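Weser Storage Fittings publishes revised load and wear ratings for drawer runners

24 Oct 2018
By Lilian Nzioka

Weser Storage Fittings has published revised load and wear ratings for its full range of drawer runners, covering side-mounted, under-mounted and centre-mounted types. The new ratings replace those in the June catalogue and apply to all stock shipped from the Mohamedi warehouse from today.

The revision follows a test programme carried out for Weser by Gondus, an independent furniture testing workshop. Gondus tested 342 pairs of runners, drawn from ordinary stock and not selected beforehand. Each pair was fitted to a standard drawer box, loaded evenly across the base and opened and closed by machine until the drawer failed to close under its own travel or the front dropped by more than the permitted amount.

Under the old method, a runner was rated on the load it could carry at rest with the drawer fully open. The figure was simple to measure but said little about how the runner would behave after several years of daily use. Under the new method, the rated load is the highest load at which every sample in the batch completed the full run of cycles with the front still within tolerance. For most side-mounted runners the printed figure is therefore lower than before. The runners themselves have not changed.

"Joiners have been asking us for a figure they can design to," said Felista Sang, technical manager at Weser. "The old number was correct for what it measured. It was being used for something else, mainly for deep drawers in kitchens and workshops, and we had the returns to show it."

The main cause of early failure was found to be side play between the drawer box and the cabinet. Where the gap on either side differed from the stated clearance, the ball cage moved out of step with the rail and the drawer began to bind in the last part of its travel. Load alone accounted for a smaller share of failures. Wycliffe Mfaume, who led the work at Gondus, said that a lightly loaded drawer fitted out of square wore faster in the tests than a fully loaded one fitted correctly.

As a result, the fitting instructions have been rewritten. The clearance is now given for each side separately, and fitters are asked to check it at the front and the back of the cabinet before the rear screws are driven. The front screws should go into the slotted holes first so that height can be adjusted. The fixed holes are used only once all drawers in the stack have been hung and aligned. A paper template is packed with each pair.

The revised sheets also deal with stacked drawers. Cabinets with several drawers opened at once carry their weight well forward of the base, and the ratings assume that the cabinet is fixed to a wall or has a ballasted plinth. Weser does not supply wall brackets with runners -- these are listed separately under cabinet fixings -- but the sheets now state the smallest bracket suited to each cabinet height. 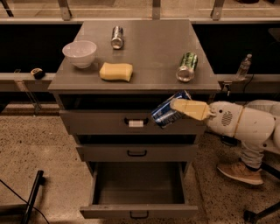

A cabinet with its three drawers pulled out to different extents.

Existing customers do not need to replace runners already fitted. Where a drawer is loaded above the new rating, Weser advises moving heavier items to the lowest drawer and checking the front for drop once a year. Runners that show visible drop should be changed in pairs. The two sides wear at different rates, and a new runner set against a worn one will bring back the side play described above.

A total of 3,857 product sheets and labels have been reissued, including those for discontinued lines still held by stockists. Old labels remain valid for identifying parts but should not be used for load figures. Stockists may return unopened cartons for relabelling at no charge.

The guarantee on all runners remains at 5 years from the date of purchase. Claims will be judged against the rating printed on the label supplied with the goods.

Weser has also confirmed that the Stuvesov soft-close damper will fit 2 further runner lengths. The damper was not part of the present tests -- a separate report will be issued when that work is complete.

Printed copies of the revised sheets can be had on request from the trade counter. Technical questions should be sent to Felista Sang, and orders and returns to Subira Masanja in the stockist office.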